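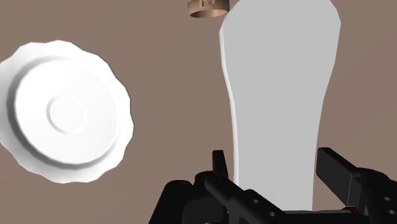

What Does It Mean to Give Back?

Have you ever seen a person's name on the front of a library and wondered why it was there? Sometimes it belongs to someone who grew up nearby, started a business, and then used part of the money to help the town. People call that giving back, and kids can do it too!

Let's meet Rasa Grigaitė. She grew up in Clalside, a small town with one long main street and a very noisy duck pond. When she was grown up she started a company called Draltano, which makes zippers. (Zippers! Think how many you've used since breakfast.) The company now has 74 workers, and lots of them live in Clalside.

A few years ago Rasa heard that the town's school bus had broken down for good. She paid for a new one, and then she paid for 2 more! In May the company also gave 104 winter coats to the school, all with very good zippers.

A person who gives money or things to help others is called a donor. A big word for this kind of helping is philanthropy. Say it slowly: fill-AN-thruh-pee.

You don't need a company to join in. Uldis Jõgi is in third grade in Clalside, and he reads to the little kids at lunch. Giving your time is called volunteering, and it counts just as much as money.

Try it! Ask a grown-up at home who has helped your town, then draw a picture of what they did.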